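Skemham Live-Catch Mouse Tunnel

Catches mice alive and holds them until you let them go. The Skemham is a straight metal tunnel with a drop door at one end and a bait cup at the other. A mouse walks in, steps on the plate in front of the cup, and the door falls behind it. There is no spring and no battery.

Sold singly or in a pack of 3. The pack is the better buy for a house with a basement, as mice tend to keep to their own stretch of wall and one trap rarely covers two floors.

Details

Length: 250 mm
Weight: 600 g
Body: galvanized steel, folded and riveted
Door: drop type, locks under its own weight
Bait cup: removable, dishwasher safe
Made by Linlow

Setting it up

Put the tunnel flat against a wall with the open end facing along it. Mice run with their whiskers touching something, so a trap out in the middle of the floor will be ignored. Use a piece of bait the size of a pea. Peanut butter works well, and so does a bit of chocolate. Cheese dries out overnight and we don't recommend it.

Leave the door pinned open for the first two nights with bait inside. After that, pull the pin and set the plate. Check the trap every morning and again before bed – a mouse left too long without food or water will die in it.

The plate is set at the factory for an adult house mouse. To make it lighter for young mice, turn the small screw under the cup a half turn to the left. Go any further and a slammed door in the next room will set it off.

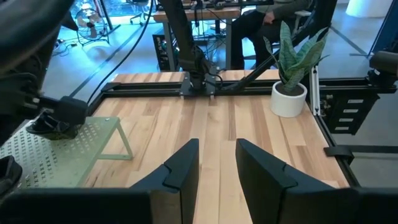

Letting the mouse go is easier with gloves on. Carry the tunnel level, set it down near some cover, lift the door and step back. Some places have rules on where you can release wild animals, so check yours first.

Wash the tunnel in hot water with plain dish soap after each catch and let it dry with the door up. Scented cleaners put mice off for weeks.

Spare parts

Bait cup, door pin and plate screw are sold as one kit, part 57. Doors are not sold separately. For anything else, write to Rakiya Bako at the parts desk, open every day except Thursday.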